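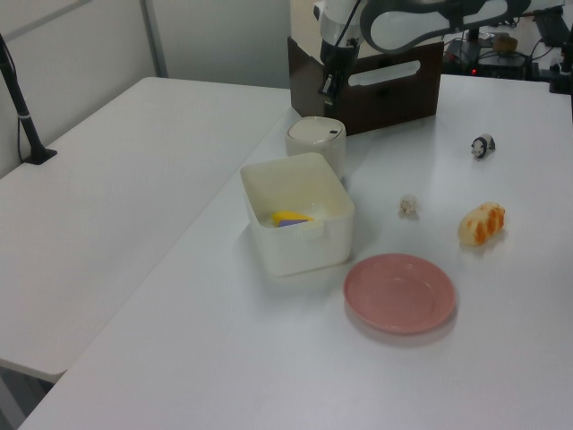 Figure 2. Tabletop layout with wooden box, lidded container, open bin, plate and small items.

4.2 Laying out the tabletop set

This section covers the layout of the Laur tabletop set on a white table. Complete section 4.1 (unpacking and checking) before you start. Part numbers are listed in the Vudport parts sheet, order code 1514.

Before you start

Wipe the tabletop with a damp cloth and let it dry. Do not use solvent cleaners on the table or on the plastic items.

Placing the large items

1. Place the dark brown wooden box at the far edge of the table. Turn the face with the oval cutout handle toward the front.

2. Check that the full base of the box rests on the tabletop. No part of the base may overhang.

3. Stand the cream-coloured cylindrical container in front of the box with its lid fitted.

4. Set the square translucent bin directly in front of the container. Leave the top of the bin open.

NOTE: From the front, the bin may hide part of the base of the container. No adjustment is needed.

CAUTION: Lift the wooden box with both hands. Do not drag it. Dragging will mark the tabletop, and marks of this kind are not covered under the Kesberg surface warranty.

Placing the small items

5. Place the yellow item and the purple item together in the bin. They may touch or overlap.

6. Lay the round pink plate flat on the table, to the lower right of the bin, with the raised rim facing up.

7. Place the bread-like toy farther right than the plate and closer to the far side of the table.

8. Place the small off-white figurine between the bin and the bread-like toy.

9. Stand the panda figurine near the upper right of the layout, facing left.

NOTE: The figurines are light and tip easily. Place them last, and reset any that fall before going on.

CAUTION: Small parts. Keep the figurines away from children under three.

Checking the layout

10. Compare the table with Figure 2. Small differences in angle are acceptable. The order of items from left to right must match.

11. Record the layout as code 1752 on the set-up sheet and initial the entry.

Putting away

Remove the figurines first, then the bread-like toy and the plate. Empty the bin before lifting it. Store the set indoors, out of direct sunlight. Do not stack other goods on the lidded container.

Section prepared by Parveen Kumarasinghe. Checked by Jahangir Samarakoon. Revised February.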